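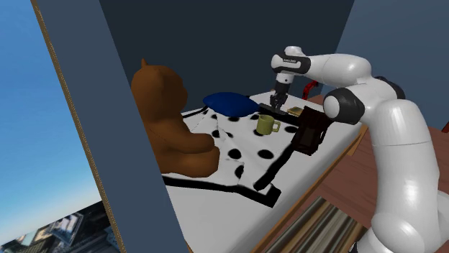

**How many examples does the arm need before it can learn a task?**

For a simple task, such as moving a mug from one side of a table to the other, the Vernon group plans on 3000 recorded attempts. Harder tasks need more, and the figure is reviewed once the first training run has been assessed.

## Collecting examples in simulation: progress at Workell

20 Feb 2020

Members will recall that the Vernon project was approved last August with the aim of teaching a robot arm to handle ordinary household items. The first stage of the work, in which examples are gathered for the learning system, is now well under way. It is being carried out entirely in simulation. The arm, the room and everything on the table are computer models, and each attempt is stored together with the rendered view and the commands sent to the arm.

The present set of rooms has been built to be untidy. Earlier trials used a bare grey table, and the system trained on them performed poorly as soon as a second item was added. The tabletop now carries a white cloth with black polka dots, and a mug shares the space with a dark blue cushion and a large teddy bear. The bear takes up a good deal of the table and is not one of the items to be moved. The arm must learn to work with it there.

Patterned cloth was requested by Lucrezia Sartori, who leads the collection work. In her note to the steering group she wrote that the dots "change shape wherever the fabric folds, and the system has to learn that a fold is not an object". Her note also asked that walls and pillars be allowed to block part of the view in a share of the rooms. Both requests have been adopted.

### How an example is recorded

An operator guides the simulated arm with a hand controller from a desk in the Workell office. Each attempt begins with the items placed afresh by the room generator and ends when the operator marks it as complete or abandoned. Abandoned attempts are kept in a separate store. They are not used for training at present, but the group expects to need them when it begins work on recognising failure.

Operators work in sessions of 60 minutes, with a break before the next. Two operators are assigned to each task so that the system does not simply copy the habits of one person. Sessions are checked the following morning by a member of staff who did not take part in them, and any attempt in which the gripper has passed through a solid item is removed.

### Changes to the labels

From the start of next month, every attempt will carry a short written instruction in everyday words. Staff at Clorix have agreed to supply the wording and have asked that each task be described in at least 5 ways. Attempts already in the store will be labelled in the same manner, beginning with those that involve the mug.

Colleagues who wish to train as operators should apply to the Sartori desk at Workell. No experience of programming is required. Applicants will be asked to complete a practice session, the results of which are not added to the store.

The next report will cover the first training run and the choice of items for the second set of rooms.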